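Community referral desk

A community referral desk is a point of contact within a local health service that directs people to care they can use without first seeing a doctor. It handles requests for services such as foot care, hearing checks, continence advice, diet support and help to stop smoking. A desk does not diagnose or treat. Its staff record the request, check it against the entry rules of each service and pass it on.

Background

The Stidska district opened its first desk in a converted storeroom at the Quintana clinic. Before then, each service kept its own waiting list, and a person who needed two services filled out two forms. The plan was drawn up by Itziar Arroyo, a district nurse, and Gonzalo Aranda, who managed patient records. A second desk followed at Flesach, which serves a mostly rural area.

In its first full year the Stidska desk handled 2,363 requests. Of these, 262 were returned to the sender, mostly for missing contact details or an address outside the district.

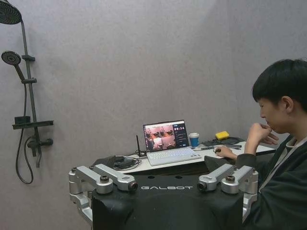

Open laptop on a white desk.

Operation

Requests are accepted by telephone, by letter or in person. The caller gives a name, date of birth, address and a short account of the problem. A clerk then assigns one of three grades:

Routine – passed to the service by the end of the next working day
Soon – passed the same day, with a telephone call to the service
Urgent – not accepted by the desk; the caller is directed to a doctor or to emergency care

The desk at Quintana covers 17 services. Flesach covers fewer, and sends hearing and speech requests to Quintana. Children under school age may be referred only by a parent, guardian or health visitor.

Records

Each request is kept as a single entry, open to the desk and to the receiving service. A copy goes to the person's regular doctor unless the person objects. Entries are reviewed every March, when a sample of 100 is checked for correct grading.

Criticism

Blandine Guérin argued in a review of the Flesach desk that telephone hours, which end at 4 p.m., exclude many people in work. Evening hours were later tried at Quintana – but not at Flesach, where staffing was too low.

See also

Self-referral
Health visitor
Triage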